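Pudbridge Desktop Teardown Notes

README for the 2024 release
Last updated Sep 12, 2024

What this is

A set of written records on taking apart and putting back together older desktop computers. Each record covers one machine: what was in the case, the order the parts came out, which fasteners held them, and what had to be moved to reach them. The records were made at the Pudbridge repair room and are meant for people who refurbish donated office desktops, or who write instructions for those who do.

There are 141 records in this release. Of these, 75 cover a full teardown down to the bare case. The rest are partial and stop once the part in question was reached, usually the memory, the power supply or a drive.

What this is not

It does not cover laptops, all-in-ones or servers. It has no benchmark results and no prices. It does not tell you which parts are compatible with which boards, and you should look that up before buying anything.

Where the machines came from

Most came in through Babaei, an office clearance firm that sends us mixed pallets. A smaller group came from the Dratari school district when its computer labs were replaced. Machines were logged as they arrived, with no sorting by age or maker. Some had already been stripped of drives, and the record says so where that is the case.

Hard drives were removed and wiped before any other work began. No user data, asset tags or serial numbers are included in the records.

File layout

records/ - one text file per machine
parts.csv - every part logged, one row per part
fasteners.csv - screw type and location, one row per fastener group
cables.csv - cable type, wire colors, start and end point
glossary.txt - short definitions of the terms used in the columns
CHANGES.txt - what was added or fixed in each release

Files are plain UTF-8. The CSV files use commas and have a header row. parts.csv has almost 2000 rows.

Columns in parts.csv

machine_id - matches the file name in records/
part_type - memory, board, power supply, drive, fan, card, bracket, other
position - where the part sat in the case, in plain words
color - main visible color, free text
condition - good, worn, damaged, unknown
blocked_by - what had to be moved first, blank if nothing
removed_order - a whole number, blank if the part was left in place
notes - free text

The blocked_by column is the one we get asked about most. It lists cables as well as parts. A cable counts as blocking if it had to be unplugged or held to one side before the part could be gripped. A cable that only crosses near a part goes in the notes column.

Positions are given with the case lying on its side, panel off, and the rear ports to the left. If the case was worked on standing up, the position was converted afterward. Four-way words only: front, rear, top, bottom. We dropped left and right after the first batch because two people using them meant different things.

How the work was done

Each machine was unplugged, and the power button was held down for a few seconds with the cord out. The side panel came off next, followed by loose dust. Cables were recorded before being disconnected. After that the order was up to the person doing the job, and the record follows what they did, including wrong turns. If a bracket was taken out and then found not to be in the way, it is still in the list with its number.

Screws went into a divided tray, one section for each stage. Any screw left over at the end was logged in fasteners.csv with the location set to "unplaced".

Memory and the cables near it

Memory modules have their own rules because they are the part most often pulled and put back. Log the color of the module and the color of the board separately. A blue module standing in its slot on a green board gets two color entries, one for each part, and the capacitors beside the slot go in the notes if they are close enough to be knocked.

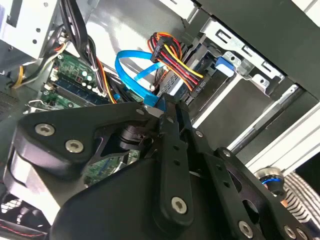

Cable entries take more care than the parts do. Write down the sheath or wire color first and the connector second, then say whether the cable can be moved without unplugging it. Power wires and a blue cable running into the same part of the case are two entries in cables.csv, even if they have to be held aside together. Small headers at the edge of the board, like the white one near the memory, are logged as parts with type "other" unless the label printed next to them can be read. If a cable was unplugged from a header, put the header in the cable's end_point column.

Do not enter a memory size or speed from the look of the module. Use the sticker, or leave the field blank.

Known problems

Color names are not consistent in the older records. Teal, blue-green and turquoise were all used for the same boards. They have not been merged.

The condition column is weak for power supplies. Most are marked unknown, as they were not opened or tested under load.

Two records share a machine_id. Both have been kept, with "a" and "b" added to the file names. The rows in parts.csv still use the old number - use the notes column to tell them apart.

Front panel wires are missing from all records made before April. They were treated as part of the case at that time.

Safety

Do not open power supplies. The records never go past the outer shell of one, and neither should anyone following them. Wear a wrist strap when handling boards or memory.

Using the records with Bodus

Bodus, our checklist tool, reads the CSV files directly. Point it at the top folder and it will build one checklist per machine_id, sorted by removed_order. Rows with a blank removed_order are placed at the bottom. For reassembly, set the sort to reverse and check the cable rows by hand, as Bodus does not know which cables go in before a bracket and which go in after.

Corrections

Send corrections as a single changed row with the machine_id and the old value. Please do not resave the whole CSV from a spreadsheet program, which tends to strip leading zeros from machine_id.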